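Ollon Toy Library and Workshop
Minutes of the July meeting

Started 7 pm, back room. Quorate, just. Apologies read. Last minutes taken as read, one fix: the paint order was 5 cans, not 7. Signed.

Matters arising

Side door still sticks. Planed once, needs it again. Carried over.
Lending shelf labels done, apart from the bottom row. Label tape has run out, more to buy.
Poulain puzzles back from the school, two with pieces missing. Agreed to keep lending them with a note on the lid until the replacement sets come in. Parents have been ok about this so far.

Money

Balance 1,066 after the rent and the wood. Hall sale money not in yet. Insurance due before the fall, expect a bit more than last year. Question about whether we can claim back the delivery charge from Sudon, who sent the wrong sandpaper and then charged to send the right one. Secretary to write. Accounts accepted, no votes against.

Shape sets

Longest item. The new sorting sets have been talked about since spring and we need to settle on what goes in the box. Feeling of the meeting was that the old sets are too small for little hands and too many colors at once for the youngest group. Proposal is chunky shapes, few of them, and a plain wood board to set them out on, so kids can line them up, match them, knock them down, whatever. Green star and green cylinder, blue cube and blue triangular prism, set out on the maple for us to look at.
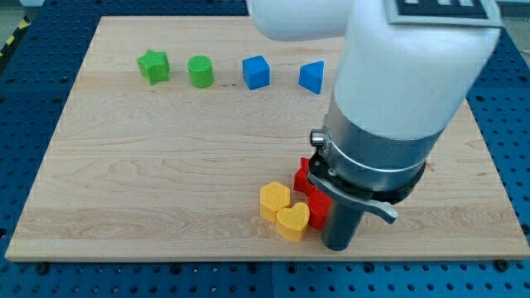

Minutes, p. 2

Points made, in no special order:

Board liked by everybody. Pale, nice wavy grain, the streaks do not fight with the colors. One member wanted it painted white so it would match the shelves. Not supported. Leave the maple alone, oil only.

Size of board. Broad is good for the floor group, less good for lending, won't go in the standard bag. Either a smaller board for lending or a bigger bag. Bag is cheaper. To be priced.

Corners and front edge to be sanded before any child gets near it. Agreed without discussion.

Texture. The star and the cylinder have a dimpled top, some people liked this a lot (something to feel with a finger), others asked how it would clean. Suggestion of a soft toothbrush and dish soap. Someone will try it at home and report back.

Star. Points worry a few of us. Chunky enough to be hard to swallow but still a point if you sit on it. Round them off a little? Would spoil the look acording to the Saturday parents' note, which was read out. Left open.

Two colors or four. Long back and forth. For: two greens and two blues means a child can sort by color first and by shape after, two games from the same box. Against: looks a bit sparse on the shelf next to the Skulis sets, which are very bright and go out every week. Vote taken. Two colors carried, 7 to 2.

Names for the shapes on the card. "Triangular prism" is correct but nobody under six is going to say it. "Tent" proposed, also "roof". Card will say both the proper name and "roof".

Spare shapes. Keep a few of each in the cupboard, as the Poulain puzzles have taught us.

Agreed: first batch for the floor group only, try it through the end of summer, then decide on lending. No more shapes added till we have seen how these go.

Workshop

Floor to be swept at the end of each session, not the start of the next one. Has been said before. The shop vac bag is full. Clamps keep going missing from the rack, please put them back even if you think you'll use them tommorow. Ear protection now on the hook by the light switch.

Glue is to be kept off the windowsill, last lot went stringy.

Opening hours

Request to open later one evening for working parents. Around 5 families have asked. Could be done if two people can stay on. Sheet to go up by the coffee things, see who signs.

Any other business

Box of donated stuffed animals in the hallway. We don't lend soft toys, they never dry properly. To go to the church sale.
The Skulis train is missing a wheel again. Same wheel.
Someone left a green umbrella.
Can we have better cookies.

Actions
- price larger lending bags
- letter to Sudon re delivery charge
- sand board, front edge and corners
- cleaning test, dimpled tops
- new card text with "roof"
- label tape, vac bags
- side door, again

Next meeting same room, same time. Closed 8:50 pm.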